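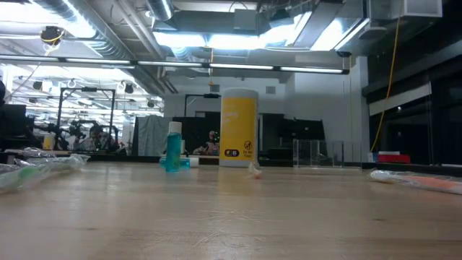

Costora, upstairs: the big table

Gallery page, put together in a hurry so excuse the typing. Everyone keeps asking what the upstairs room is like now and whether the long table is any good for sorting. Short answer, yes. More pictures to go up when I get a minute, words first.

The table
Pale wood, bit of a shine to it. Yellow tub with the white lid in the middle, the tall sort that wipes come in. Teal bottle with the white cap to the left of it, smaller teal thing just behind. Bag with something green in it over on the left edge, another wrapped one with orange showing on the right.

Further back
Red box with the white top edge, clear box next to it. Grey curtain in the middle. People about, as usual.

Rest of this page is notes from the tidy, as I said I'd write them up.

What went where
Kitchen things – back to the kitchen. All of it. Mugs too.
Tape, string, scissors – top drawer, left.
Spare bags – under the sink in the old biscuit tin. Please fold them.
Half used glue – binned, had gone solid.
Fudley catalogues – kept one, rest in recycling.
Odd gloves – in the shoebox by the stairs. 16 of them and not a pair in the lot.
The Sotelo shelf brackets – still in their packet, still waiting for somebody with a drill.

Wiping down
One wipe per end is plenty, then a dry cloth or it goes streaky. Go with the grain. Don't leave anything damp standing on the wood overnight, we got a ring last time and it took ages with the Faserik paste to shift it. Lid back on the tub after or they dry out. Empty tubs get rinsed and kept, they're handy for paintbrushes.

Bottles
Cap on, standing up, label or no label. If you decant something write on it what it is. Marker pen is on the string by the light switch. If the pen has walked off, tell Octavio.

Wrapped bits
Anything in a clear bag on the table is somebody's and is mid-job. Leave it in it's bag. If it's been there more than 7 days put a slip of paper on it with the date, and after another week it goes in the lost box on the landing. Same rule as downstairs.

Small stuff
Caps, lids, loose ends, little white whatsits that fall off other things. Dish on the windowsill. Don't sweep them up, I spent most of an evening going through the hoover bag in March and would rather not again.

Still to do
Chair pads, need a wash
Lamp by the door, bulb
Proper hooks for the aprons
Shelf brackets (see above)
Find a home for the box of jam jars
Doormat – the old one is past it

Using the room
Table is first come first served. If you want the whole length of it put your name on the sheet the day before. Three people can sort comfortably side by side, four if you all like each other. Bring your own boxes, flat ones are best as you can slide them along. Leave ten minutes at the end to clear. Coats on the pegs and not on the counter please.

Light is best in the morning. Afternoons it's overheads only and you get a glare off the wood, so lay a cloth down if you're doing fiddly colours. There's a stack of old tea towels for that, second drawer.

Comments

Octavio Pacheco
Pen is NOT on the string. Have bought another. Also can the jam jars come to me, I've got marmalade on the go and nothing to put it in.

Reply
Yes take them, all of them, lids are in a seperate bag.

Marion
Is the table ok for cutting out on or will it mark? Got a big pair of curtains to do.

Reply
Fine for pinning and shears. No craft knives without a mat, there's a green mat behind the door.

Marion
Lovely, putting my name down.

Page last changed 22/03/2018
Back to all rooms | Stairs and landing | Kitchen | Yard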